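Last updated Friday, July 24, 2020

# Jandville Community Hosting - Member Questions

**Who can get an account?**

Anyone who lives or works in Jandville, plus clubs and small nonprofits. Send the signup form to Huguette Robichaud and she will set you up. New accounts are opened on the first working day of the month.

**What does it cost?**

Personal accounts are $11 a month. Groups pay $70 a year, billed in October. If you join partway through the year, your first group bill is prorated.

**What do I get?**

A website, email for your domain and nightly backups. Personal accounts have up to 7 mailboxes. If you need more, ask - we can usually add them.

**Can I bring my own domain name?**

Yes. Keep it registered where it is and point it at our name servers. The addresses are in your welcome email. Changes can take a day to show up everywhere, so don't cancel your old hosting right away.

## Equipment and space

**Can I put my own server in your rack?**

Group members can. It has to be rack-mountable, and you need to supply your own rails and power cord. Write to Keegan Bélanger with the model and the power draw before you buy anything. We don't take tower cases or desktop machines.

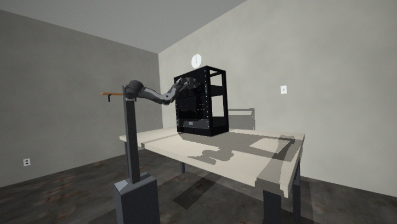
## Backups and outages

**How long do you keep backups?**

Seven nights. After that the oldest copy is deleted. Mail you removed before the oldest copy was made can't be restored.

**How do I get a file back?**

Email support with the full path and the date you last had a good copy. Restores are free. Please don't upload a new version while you wait, it makes the job harder.

**Where are outages posted?**

On the status page, which runs on a separate connection. Planned work is posted there two days ahead.

## Closing an account

**How do I cancel?**

Write from the email address on the account. We keep your files for 30 days and then erase them. Audrey-Anne Zacharias handles refunds on group plans - allow two weeks.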